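Workshop > Notebooks > Dye bench

Last updated: Jul 16, 2019

Right, madder again. I know I said I'd leave it alone until the Alcantara order was out of the door, but the leftover wool was sitting there and I had a free morning (well, free until the phone started).

Batch A was the Nutaven yarn, 400 g dry, scoured yesterday and left in the bucket overnight. Alum at the usual strength. I put the madder in a muslin bag this time because I'm sick of picking bits out of skeins, and brought it up really slowly. Last time I let it get away from me and the whole lot went brown, so I stood over it like a hawk and kept it well under a simmer. Held it for 2 hours, then turned the ring off and went for lunch.

Colour is lovely! Somewhere between brick and a tinned salmon, which sounds horrid but isn't. Slightly paler where the ties were, so tie looser next time. I always write that and I never do it.

Batch B was the same again but with the Akia yarn, and I'm cross about that one. It felts if you so much as look at it. The colour took all right, a bit pinker than A, but the skein has gone matted down one side and I'd not sell it. Might do for the sample cards. If anybody else has been using the Akia, please scribble in the margin what you did, I can't believe it's only me.

Water: still on the softened tap. I want to try the rain butt, as chalky water is meant to push madder redder and I've no idea what our butt has in it after a dry spell. Test strips are in the drawer under the scales, nearly out.

Stock: the Zosent alum tub is getting low, can whoever does the order put one down. Counter on the skein winder says 1,582 turns, so it's due its oil (we said every 1,000 and then clean forgot, oops).

Light test strips from both batches are pegged up, half of each covered with card. I'll leave them until the end of July and then have a look. Exhaust bath is in the lidded bucket by the sink, DO NOT tip it, I want a pale peach out of it tomorrow if there's anything left in there.

2 comments · 0 shares

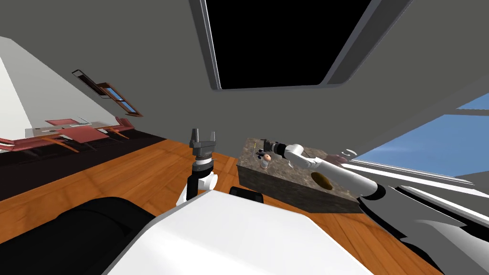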